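Lista de verificación: clasificación y guardado de textiles
Puesto de doblado, almacén Tejada
Revisión: 24 de marzo
Inspecciona: Severino Sotomayor. Visto bueno: Charmaine Msimang.

Alcance: recipientes de plástico transparente, cajas de tela y prendas pendientes de doblar. La estantería alta y el carro de planchado tienen lista propia.

Claves: C = conforme. O = conforme con observación. N = no conforme. NP = no procede.

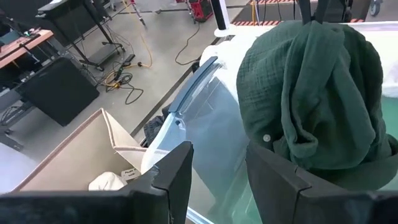
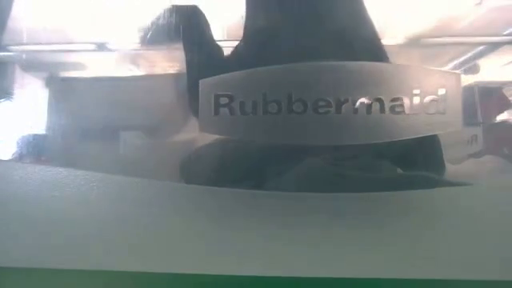
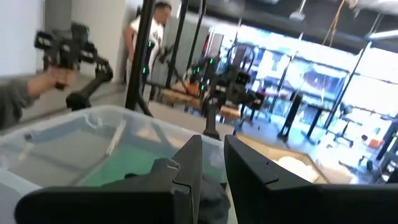

1. Recipientes de plástico

1.1 Paredes sin grietas ni zonas blanquecinas por esfuerzo: C.
1.2 Borde sin rebabas. Se recorre con guante de punto fino; si engancha hilo, se retira el recipiente: C.
1.3 Marca del fabricante legible desde el exterior: C. Rubbermaid. El repuesto se pide de la misma marca para que las tapas sean intercambiables.
1.4 Fondo limpio, sin pelusa ni restos de etiqueta: O. Pelusa en dos esquinas. Aspirar antes de la próxima carga.
1.5 Carga por debajo del borde: N. El tejido montado sobre el borde impide asentar la tapa y marca el pliegue. Redistribuir en dos recipientes.
1.6 Capacidad: hasta 15 prendas ligeras por recipiente. Las de gasa o muselina cuentan como dobles cuando entran sin doblar.

2. Cajas de tela

2.1 Costuras y ribetes íntegros: C.
2.2 Laterales capaces de mantenerse en pie con la caja vacía: O. Ceden hacia fuera. Comprobar si falta la cartela rígida de refuerzo; el modelo Virnis la lleva suelta y se pierde en el lavado.
2.3 Interior sin objetos ajenos a la clasificación: C.
2.4 Etiquetas: toda etiqueta suelta se casa con su prenda en el momento. Si no es posible, pasa al sobre de incidencias con el número de caja. O. Una pendiente, caja 41.

3. Prendas

3.1 Separación por color antes de doblar: O. Claros y oscuros compartían recipiente al inicio de la inspección. Corregido durante la visita.
3.2 Botones y cierres revisados: C. Los botones pequeños se comprueban al tacto, tirando en perpendicular al tejido.
3.3 Ausencia de humedad: C. Higrómetro de contacto Dresberg, tres lecturas por montón, todas dentro de límite.
3.4 Prendas arrugadas: se admiten en espera, no en almacenamiento. El crespón y los tejidos de arruga natural no se planchan; se sacuden y se enrollan.
3.5 Prendas fuera de recipiente al cierre: N. Se repite respecto a la visita de agosto.

4. Superficies y paso

4.1 Mesa estable, sin cojear con carga lateral: C.
4.2 Suelo sin tejido caído en la zona de paso: C.
4.3 Iluminación suficiente para distinguir azul marino de negro: O. Justa en el lado de la pared. Medir con luxómetro; el de la casa está en calibración.
4.4 Distancia mínima de 200 mm entre recipiente y canto de mesa: NP en esta visita.

Comentarios

El punto 1.5 es el único que detiene el guardado. El resto se puede resolver con el puesto en marcha.

Existencias registradas en la hoja Brorkasus: 1.879 prendas. La cifra incluye las pendientes de etiqueta, que deberían ir en línea aparte. C. Msimang pide que se desglosen antes del próximo recuento.

Para 3.5 se propone un recipiente vacío y rotulado «en curso», al lado del puesto. Lo que quede sin doblar va dentro, con tapa, y se trabaja primero al día siguiente.

Acciones abiertas: 1.4, 1.5, 2.2, 2.4, 3.5, 4.3. Responsable de todas, S. Sotomayor, salvo 4.3, que depende de mantenimiento.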